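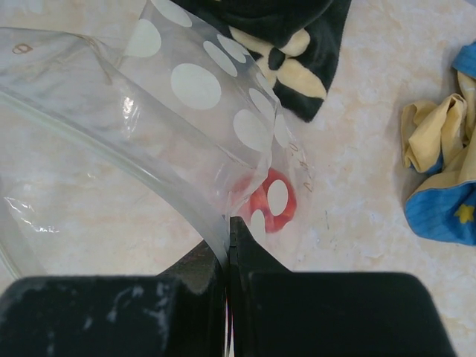
Cuaderno de taller. Célula de manipulación de bolsas y textiles.
Noviembre, 16:40

Asunto: previsión de compras para el próximo ejercicio.

Se revisa el estado de los dedos de la pinza. La cara del dedo izquierdo presenta rozaduras y vetas blanquecinas; se propone incluir recambios en el presupuesto. El agarre por el borde de las bolsas transparentes con cierre seguirá siendo tarea de referencia, por lo que toda oferta deberá contemplar película fina y arrugada.

Ofertas recibidas:
Cumel: juego de 8 dedos acolchados, 1.273 euros, portes aparte.
Urnwood: pinza completa con dedos intercambiables, 2.000 euros. Plazo de entrega de 28 días.
Shezi: pendiente de respuesta. Se reiterará la solicitud.

Se recomienda la opción de Cumel con cargo a la partida de consumibles del proyecto Brirnent. La adquisición de una segunda pinza queda aplazada hasta conocer el remanente.

Pendiente: confirmar con Cumel la compatibilidad de los tornillos de fijación y solicitar factura proforma. Consultar si el material de la almohadilla admite limpieza con alcohol.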